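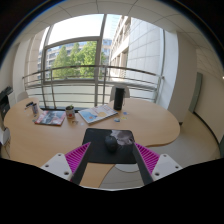
## Visit notes: Flernia enclosure plant, October

Flernia makes shower enclosures, wet-room panels and low-profile trays. The plant opened to trade visitors for one morning, with two groups going round. Ours was led by Chiamaka Omoregie, production engineer, and started at 10 on the glass side.

### Glass line

Sheet arrives annealed and is cut, edged and drilled before toughening. All hinge cutouts have to be made at this stage, as toughened glass can't be worked afterward. Omoregie showed us a rejected door panel with a chip at the lower hinge notch. It had been caught at washing, before the furnace.

The furnace was running 8 mm panels for the Kistard pivot range. Panels leave the rollers through an air quench, then go to a flatness check on a steel bench. Bow is measured along the long edge with a straightedge and feeler gauges. One panel from each batch is broken for a fragment count.

The easy-clean coating is applied in a separate room, viewed through a window only. I asked whether the coating covers both faces. It is on the inner face as standard, and the outer face is a paid extra.

### Frames and seals

Wall profiles are cut from anodized aluminum, in bright silver or matte black. Adjustment on the Kistard is 30 mm per side, taken up inside the wall channel and fixed with concealed screws. Jummai Bashir, who runs the assembly cell, took a hinge block apart for us. The rise-and-fall mechanism lifts the door slightly on opening so the bottom seal clears the tray. The bushing is now acetal – the earlier brass one squeaked in hard-water areas.

Seals are cut to length by hand. They can be ordered individually, and the part number is printed on the bag but not on the seal. Installers in the group asked for this to be changed.

### Test bay

The cycle rig had a door at 1,031 openings when we passed, early in its run. Next to it was a spray booth with a fixed head aimed at the hinge side. Leakage is collected in a trough outside the tray and weighed. Gediminas Koppel asked for results on a tray set out of level, and was told the test is done level only. For comparison, Alance publishes an out-of-level figure for its sliding doors.

### Trays

Stone resin trays are cast in a second building. Cure time in the mold sets the pace. Waste covers are finished separately and matched by color batch, so a replacement cover should be ordered with the batch code from the underside of the tray.

### Follow-up

- Request the revised Kistard fitting sheet, including minimum stud width.
- Ask for the price of outer-face coating.
- Check the hinge block against the Akande frame before quoting both on the same job.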